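Cell technician wanted, robot upkeep and repair (Murkura home arm project)

Posted May 31, 2018

Teuber, Privholm site. Part time to start, likely to grow. Start in October, sooner if you're free.

We need someone to look after one machine. It's an arm on a rolling base with a two finger gripper and a wrist camera, and it does small jobs in ordinary kitchens. We call it Endon. It has run for a good while without a proper minder and it shows. Cables taped where they should be clipped, notes in three different places, spare screws in a mug. You'd be the person who sorts that out and then keeps it sorted.

The pay is 2,320 a month before tax, for 3 days a week. Travel between Privholm and the kitchens is paid on top. Lunch isn't.

What you'd be doing

Morning check before anyone powers the arm. Finger tips, finger screws, wrist cable, base wheels, stop button. Takes as long as it takes, please don't rush it becuase someone is standing there with a coffee.

Zeroing the gripper. The fingers drift. One closes a hair before the other and then everything it picks up gets nudged sideways first. You set them with a feeler gauge and a small hex key and write down what you did.

Wrist camera. Clean lens, tight bracket, cable with enough slack for a full turn. Then run the alignment and save the file under the right name (there is a right name, it's on the door of the tool cupboard).

Setting up in a kitchen. Roll in, level the base, mark the wheel positions with tape, check what the arm can reach and what it will hit. Fridge doors and drawers need to be tried at full swing before the arm is allowed near them. Glass shelves get a slow run by hand first, always.

Repairs. Mostly wear and tear: finger pads, belts, a connector that has been yanked once too often. Now and then a joint motor. Bigger faults go back to the maker and you'd pack the part and chase it.

The log. One line per job, same day. We've been bad at this. You would be good at it. 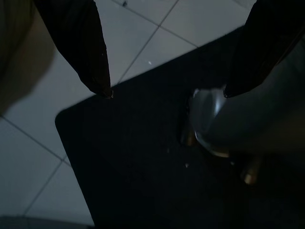 Tiled floor under both of these, dark board in the first, fridge open in the second. 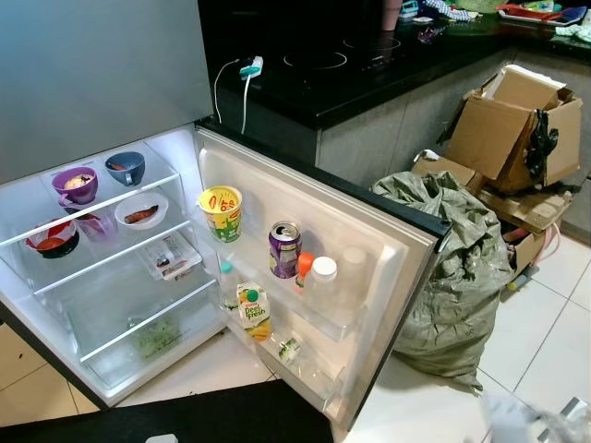 Do I need to have worked on robots before?
Printer repair, bikes, sewing machines, lifts, lab kit or vending machines are all fine as a background, so long as you can read a wiring diagram and have steady hands. We'll teach you the arm itself in your first 2 weeks.

What we're after

Someone who can take a thing apart and get it back together with nothing left over. Comfortable with a multimeter, crimping, basic soldering. Able to follow a written procedure and say so when the procedure is wrong, some of ours are.

You don't need to code. You'll start and stop programs from a laptop and edit the odd number in a settings file, and someone will show you which numbers.

Tidy worker. The kitchens belong to people, so shoes off or covers on, no tools left on worktops, tape marks lifted at the end of the day. If a householder wants to know what the arm is up to, tell them in normal words.

Some lifting. The base comes up steps on a ramp but the ramp has to be carried. Two people do that, always two. A fair bit of kneeling on hard floors, bring knee pads or use ours, which are horrible.

Driving licence useful, not a must.

Things you should know first

The Privholm workshop is cold until midmorning. There's a heater, it trips the breaker if the compressor is on. Getting that fixed is on the list and may well end up on yours.

Hours are fairly fixed on workshop days, less so on kitchen days. If the arm faults at the end of a visit it still has to be made safe, parked and loaded up, so you may be late home. You get the time back.

Stop button rule: anyone can press it, any time, for any reason, and no one gets told off. After a stop you are the one who clears it. Power off at the wall, hands clear, look at the joints, then work back through the restart sheet. If you're in doubt it stays off for the day and we lose the day, fine.

Never put a hand between the fingers while the arm is live. Not even in slow mode. This gets asked about at interview.

Kit

Bench, scope, good hand tools, small pillar drill, a drawer of spare pads and belts. Anything missing, you order it, there's a card for small stuff. Boots and gloves supplied, tell us your size when you accept.

How to apply

Write to the Teuber office at Privholm, mark it "Endon technician". One page will do. Tell us about something you fixed, what was wrong with it and how you found out. We care more about that than the CV but send the CV as well. Photos of your own work are welcome, keep the files small please, our inbox is feeble.

Short phone call first. After that a paid trial half day in the workshop: you'll take the gripper off, swap a finger pad, put it back, zero it, and write the log line. No trick to it. We want to see how you go about it and wether you'd ask when stuck.

We'll need 2 references, at least one from somebody who has seen you do hands-on work. Doesn't have to be a boss.

No agencies. We read applications as they arrive and will take the advert down once the post is filled. Need a changed set-up for the interview or the trial, lower bench, more time, someone with you? Put it in your letter and we'll arrange it before you come.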